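Vanditz 实木餐桌与书桌 常见问题

首页 / 售后与保养 / 常见问题

更新日期：2025年7月20日，星期日

本页汇总了购买前后被问得比较多的问题，适用于 Sabatier 系列（木蜡油面）和 Hikthorpe 系列（水性漆面）。Pritance 系列已停产，配件问题请直接联系客服。

选购

两个系列有什么区别？

主要是表面处理。Sabatier 涂木蜡油，摸得到木纹，局部损伤可以自己修，但需要定期补油。Hikthorpe 涂哑光水性漆，日常不用保养，抗水性好一些，漆面一旦破损，一般要整面重做。桌架结构和板材厚度相同。

家里有小孩，选哪种？

经常在桌上画画、吃饭的，多数人选 Hikthorpe。如果不介意一年上一到两次油，Sabatier 也可以，水彩笔印轻轻打磨后能去掉。

桌面颜色会和网页上一样吗？

不会完全一样。木材是天然材料，同一批板材也有深浅差别，屏幕显示也有偏差。可以在下单前申请色板，每位顾客限两块，不用寄回。

木节和色差算质量问题吗？

不算。活节、矿物线、边材色差都在正常范围内。死节脱落、贯穿裂纹、桌面翘曲导致四脚不平，属于质量问题，可以换货。

能定制尺寸吗？

长度可以定制，宽度和高度不行。定制款不支持无理由退货。

配送与安装

运费怎么算？

订单满3000元免运费，送到楼下。不满3000元按地区计费，结算页会显示。无电梯需要上楼的，每层另外收费，由配送师傅当场收取并开收据。

安装难吗？

桌腿用内六角螺栓固定，工具随箱附带，两个人可以装好。先把桌面反扣在毯子或纸箱上，所有螺栓先拧上但不要拧紧，翻正、调平之后再逐个拧紧。不要用电动起子，容易滑牙。

到货时外箱破损怎么办？

请先拍照，再拆箱。桌面有磕碰的，在签收单上注明，当天联系客服。外箱破损但桌子完好的，不影响签收。

收到后有味道，正常吗？

木蜡油面刚开箱会有亚麻籽油的气味，通风放置几天会变淡。水性漆面气味较轻。如果刺鼻，或者两周后仍然明显，请联系我们。

日常清洁

平时用什么擦？

干的或微湿的棉布，顺着木纹擦，再用干布擦一遍。不要用湿纸巾长期擦拭，里面的酒精会让木蜡油面发白。

可以用钢丝球或百洁布吗？

不可以。百洁布粗糙的一面会在漆面留下细痕，侧光下很明显。黏住的食物残渣用温水湿布盖上几分钟，软化以后再擦。
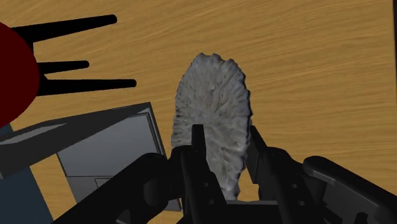
木质台面与灰色绒毛状物

油渍怎么处理？

先用吸油纸按压，不要来回抹。漆面用稀释的中性洗洁精擦，再用清水湿布擦净。木蜡油面如果已经渗进去，可以撒一层玉米淀粉过夜，第二天扫掉，重复一两次。还有印子的话，用240目砂纸顺纹轻磨后补油。

杯子留下的白圈能去掉吗？

刚出现的白圈大多是水汽停在表层，放在通风处一两天有可能自己消失。没有消失的，木蜡油面用软布蘸少量保养油打圈擦，再静置一晚。漆面的白圈不要打磨，请发照片给客服。

黑色的印子是怎么来的？

常见原因是铁器和水同时接触木头，比如铸铁锅、铁罐的底部。单宁和铁反应会变黑，擦不掉，只能打磨，或者用草酸处理。草酸有腐蚀性，不熟悉的话请找木工师傅。

补油与修复

多久补一次油？

新桌子使用三个月后补第一次，以后每年一到两次。滴几滴水在桌面上，如果很快渗下去而不是聚成水珠，说明该补了。每天吃饭的位置磨损快，可以只补那一块。

补油的步骤是什么？

1. 清空桌面，擦净，晾到完全干。
2. 用320目砂纸顺纹轻磨，吸掉粉尘。
3. 用棉布薄涂一层保养油，静置十五分钟。
4. 擦掉表面所有余油，擦到布上不再带油。
5. 晾24小时后再放东西，一周内不要用水擦。

擦过油的棉布必须摊平晾干，或者泡在水里再丢。揉成一团的油布可能自燃，请务必注意。

保养油和蜡在哪里买？

保养油229元一罐，蜡膏163元一盒，官网和门店都有。也可以用其他品牌的家具木蜡油，先在桌底试一小块，看颜色是否一致。食用油不能代替，会发黏变味。

划痕多深需要送修？

指甲划过去没有明显卡顿的，木蜡油面可以自己处理。卡得住指甲的划痕，或者漆面已经露出木头的，建议送修。小凹坑可以盖湿布，用熨斗中温蒸几秒，木纤维会回弹一部分。这个方法只适用于木蜡油面。

摆放与使用

能放在暖气或空调旁边吗？

离暖气片至少留半米，空调出风口不要直吹桌面。北方供暖通常从秋末开始，我们建议10月就检查一次桌底的连接螺栓，松了就拧紧，同时补一次油。室内湿度保持在百分之四十到六十比较合适。

当书桌用，电脑会不会烫坏桌面？

笔记本正常工作的温度不会损伤这两种表面。需要注意的是脚垫：部分橡胶脚垫含增塑剂，长期压在一个地方会留下发黏的印子，漆面更容易出现。隔一段时间挪一下位置，或者垫一块毛毡。显示器支架夹在桌边时，上下都要加垫片，夹紧即可，不要过度用力。

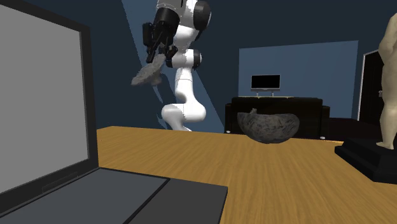 退换与保修

可以无理由退货吗？

签收后30天内可以，桌子需要没有使用痕迹，包装齐全。退货运费由顾客承担，质量问题除外。

保修多久，包括什么？

桌架和榫接部位保修五年，表面处理保修一年。烫伤、泡水、宠物抓咬和自行改装不在范围内。搬家造成的松动可以免费寄螺栓，拆装需要自己完成。

二手转让后还能保修吗？

可以，凭原订单号办理。没有订单号的，可以把桌底铭牌上的编号发给客服查询。

这里没有我的问题，问谁？

请把订单号和照片发到售后邮箱，照片最好包括一张整体、一张局部。修复类问题由售后主管 Clotilde Pruvost 的小组处理，两个工作日内回复。门店不受理维修，但可以代收色板申请。

相关页面：木材种类说明 | 色板申请 | 安装说明下载 | 联系我们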